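常见问题
Karnholm 书评站

最后更新：2026年1月6日

首页 | 书评目录 | 借书架 | 投稿 | 常见问题 | 联系

你好，欢迎来到 Karnholm 书评站的常见问题页。读者来信里常常问到的事情，我都写在这个页面上。中文是我成年以后才学的语言，我写的时候查了词典，也请朋友看过。如果还有不自然的句子，请写信告诉我，我会改正。

Arben Papadopoulos

一、关于本站

这个网站是做什么的？

我们读小说，然后写读后的感想。大部分是长篇小说，尤其是从别的语言翻译成中文的长篇小说。短篇集也写，诗歌很少写，因为我们几个人对诗歌的理解还不够。新书和旧书都有，旧书多一些。目录里现在有3054篇书评，包括从旧网站搬过来的文章。旧网站的文章格式比较乱，有的没有分段，我正在慢慢整理。

你们是书店或者出版社吗？

都不是。我们不卖书，也不出版书。文章里提到一本书的时候，会写书名、作者、译者和出版社，方便你在图书馆或者书店查找。我们没有放购买链接。

谁在写书评？

现在经常写的有四个人。

Fatos Nikolovski 主要写历史小说和家族小说。他的文章比较长，引用也多。

Krešimir Popescu 写侦探小说和海上冒险小说。如果你只想知道一本侦探小说值不值得读，可以直接看他文章的第一段，他习惯把结论放在前面。

Vasilis Hoxha 写重读的书。他不写第一次读的书，这是他给自己定的规则。

我自己写得比较杂，另外也负责编辑和回信。

Nikola Ivanov 以前写科幻小说，现在不写新的文章了，但是旧文章都保留着，评论也还可以留。

为什么网站叫 Karnholm？

这是 Fatos 一部没有写完的小说里的岛名。他不愿意给我们看那部小说，只给了我们这个名字。

二、关于书评

你们的书评会不会剧透？

每篇书评分成上下两个部分。上半部分只谈故事的开头、人物、语言和翻译，没有读过的人可以放心看。下半部分谈全书，包括结局。两个部分之间有一行字：“以下谈到结局”。请注意，旧网站搬来的文章没有这一行。读旧文章的时候，最好先看评论区，有的读者已经在那里提醒了。

评论区也请大家遵守同样的办法。如果你的评论要谈结局，请在第一行写“谈到结局”，然后空一行再写。没有写的评论，我会帮你加上，不会删除。

你们为什么不打分？

以前打过，满分是五颗星。后来我们发现，读者来信常常讨论星星的数目，很少讨论书。比如有一位读者写了很长的信，问为什么一部写海盗的小说比一部写修道院的小说多半颗星。Krešimir 想了几天，也没有想出很好的回答。从那以后我们就不打分了。旧文章里的星星没有删掉，你可以参考，但是不必太认真。

你们会写批评的书评吗？

会的。如果我们不喜欢一本书，会说明是哪些地方不喜欢，并且尽量举出段落。不过，没有读完的书我们不写书评。没有读完的书放在“放下的书”那一页，每本只写几句话，说明读到了哪里，为什么放下了。有些书后来又拿起来读完了，那时候才会写书评。我自己有一部很厚的俄国小说，在那一页上放了很久。

你们怎么谈翻译？

如果写书评的人懂原文，他会拿几段原文和译文对照着看。如果不懂原文，他只说译文读起来的感觉，不判断翻译得对不对。每篇文章的末尾都写明是哪一种情况。我们觉得这一点很重要，因为一个句子读起来奇怪，也许原文本来就奇怪。

同一部小说有几个译本的时候，我们一般只读一个。Vasilis 是例外，他重读的时候喜欢换一个译本。他写过一篇很好的文章，比较两个译本里一场决斗的写法：一个译本里动作很快，句子很短；另一个译本里两个人好像一边打一边聊天。

我不同意你们的书评，可以说吗？

当然可以。请写在评论区，或者写信给我们。写得比较完整的不同意见，我们会问你愿不愿意作为单独的文章发表，和原来的书评放在一起。目录里有“另一种看法”的标记，就是这样的文章。请只谈书和文章，不要谈写文章的人。

书评里有错误怎么办？

请写信告诉我文章的题目和错误的地方。人名、年代、情节的错误，我会直接改正，并且在文章最下面写上改了什么。如果你愿意，我也会写上你的名字表示感谢。

三、关于四月共读

四月共读是什么？

每年四月，我们和读者一起读一部长篇小说，读完一部分就讨论一部分。选四月没有特别的原因，第一次刚好是在四月，后来就成了习惯。

今年读哪一本书？

书名还没有决定。候选的书在“共读”那一页，读者可以在下面留言推荐。Fatos 希望读一部讲几代人的小说，Krešimir 希望读一部里面有船的小说。如果有一部小说同时满足他们两个人，请一定推荐给我们！

阅读的进度是怎样安排的？

全书分成14个部分，每两天读一个部分，剩下的日子留给最后的讨论。分的时候主要看章节，所以各部分的长短不完全一样。有时候一章特别长，我们也不把它切开。进度表会提前放在网站上，你可以打印出来夹在书里。

我读得很慢，可以参加吗？

可以。讨论的页面在四月以后也不关闭，你什么时候读到那里，就什么时候留言。我每个月都会去看旧的讨论页，有新的留言就回复。去年有一位读者到秋天才读完，她最后的留言是整个讨论里我最喜欢的一段，她说她现在很不习惯早上没有这本书。

我读得很快，已经读完了，怎么办？

请按照进度来讨论，不要提前说后面的事情。如果实在忍不住，可以写信给 Krešimir。他总是提前读完，所以很高兴有人和他谈结局。

必须读指定的译本吗？

不必。我们会说明自己读的是哪一个译本，你可以读别的译本，也可以读原文，听有声书也可以。只是请在第一次留言的时候说明你读的版本。不同的译本章节名称可能不同，人名的写法也可能不同，讨论的时候大家会有一点混乱。为了这个原因，我们每次都做一张人名对照表。

有声书的长度不一定和进度表相合，请你自己对照章节。节选本和缩写本我们不太建议，但是如果你只有这样的版本，也欢迎你来。

参加要付钱吗？要登记吗？

不要付钱，也不要登记。想收到提醒邮件的读者，可以在“共读”那一页留下邮箱。共读结束以后，这个邮箱名单就会删除，第二年请重新填写。

四、关于借书架

借书架是什么？

这是我们在 Trurthorpe 的一个小书架，放在 Munteanu 咖啡馆的后面房间里。书都是我们自己读过的，或者读者送的。在咖啡馆开门的时间里，你可以去拿一本书回家看，看完再放回来。不喝咖啡也可以进去，店主是同意的。

一次可以借几本？可以借多久？

一次最多借2本，可以借16个星期。这个时间看起来很长，但是我们书架上的小说都比较厚。如果还没有看完，请写一封邮件，我会给你延长。分成上下册的小说算一本。

我住得很远，可以邮寄吗？

对不起，现在不能邮寄。我们试过一段时间，邮费很贵，而且有的书在路上弄坏了。我们还没有找到好办法。

我把书弄脏了或者弄丢了，怎么办？

请告诉我们，不要担心。弄脏了的书，如果字还看得清楚，就请放回书架。弄丢了的书，你可以放一本别的小说来代替，不必是同一本，也不必是一样的价钱。

可以在书上写字吗？

这个问题我们内部有不同的意见。Vasilis 很喜欢看别人在书上写的字，Fatos 完全不能接受。最后的规定是：可以用铅笔写，不可以用圆珠笔和荧光笔。书里夹一张纸条是最好的。请不要折页角。

我想送书给借书架，你们收吗？

收的，但是请先写信告诉我们书名，因为书架的位置很有限。我们收小说、书信集和作家的回忆录。教科书、旅游指南和杂志，我们不收。成套的书请把各册用绳子绑在一起，或者装在盒子里，盒子外面写上书名和册数。原来的书盒如果还在，请一起送来，旧一点没有关系。请不要把书放在咖啡馆门口，下雨的时候会淋湿。 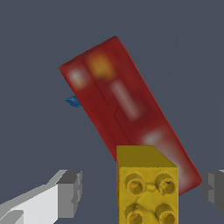 五、关于投稿

我可以给你们写书评吗？

可以，我们很欢迎。请先看几篇网站上的文章，了解一下我们的写法，然后把你的文章寄给我。长度没有严格的规定。太短的文章我们会建议你写成评论，太长的文章我们会和你商量，分成几次发表。

投稿有稿费吗？

没有。我们自己也没有稿费。网站的费用由我们几个人一起付。

我的中文不太好，可以投稿吗？

请你看看这个页面，就知道答案是可以。我们会帮你改语法，改过的稿子先给你看，你同意了才发表。我们尽量不改你的语气。有时候一个句子不太标准，但是意思很清楚，也很有味道，我们就把它留下来。

你们用不用电脑程序写的文章？

不用。查词典、检查错别字都没有问题，但是文章请你自己写，书也请你自己读。

多久可以收到回信？

一般在一个月以内。四月会慢一些，那时候大家都在忙共读的事情。如果过了很长时间还没有回信，请再写一封，可能是我漏看了。

文章发表以后，我还可以放在自己的博客上吗？

可以，文章是你的。请在你的博客上写明第一次发表的地方。如果以后你想撤下文章，也请写信说明，我们会撤下，但是下面的评论可能会一起消失。

六、作者和出版社常问的问题

你们接受出版社寄来的新书吗？

接受一部分。请先写信介绍这本书，不要直接寄来。我们收下了书，也不保证一定会写书评，更不保证会说好话。出版社送的书，我们会在文章开头写明。Jestier 丛书的几本海上小说就是这样来的，其中有一本 Krešimir 不喜欢，文章也照样发表了。

我自己出版了一部小说，你们可以看看吗？

请寄来第一章和简短的介绍。我们会选自己有兴趣的读。没有被选上，并不说明你的小说不好，我们的时间实在不够。我们不给还没有出版的稿子提修改意见，请原谅。

我可以在宣传里引用你们的书评吗？

可以引用完整的句子，请写明文章的作者和网站的名字。请不要从一个句子里只取几个字。有一次，Nikola 写了“如果再短一半，这会是一部很精彩的小说”，后来我们在一张海报上看到的是“一部很精彩的小说”。他当时很生气，现在已经可以笑着讲这件事了。

七、其他

你们有没有手机应用？

没有，用手机的浏览器看网站就可以。字太小的话，页面右上角有一个调整字号的按钮。

我找不到以前读过的一篇文章。

请在“书评目录”里用作者的姓来查。旧文章里外国作者的名字有时候译法不同，可以多试几种写法。还是找不到的话，请把你记得的内容写信告诉我，哪怕只记得一点点。上次有人只记得“有一匹黄色的马和一封丢了的信”，我们也找到了。

怎么和你们联系？

请用“联系”那一页的表格，或者在任何一篇文章下面留言。给某一位作者的信，请在标题里写上他的名字，我会转给他。

返回页首 | 书评目录 | 借书架 | 投稿 | 联系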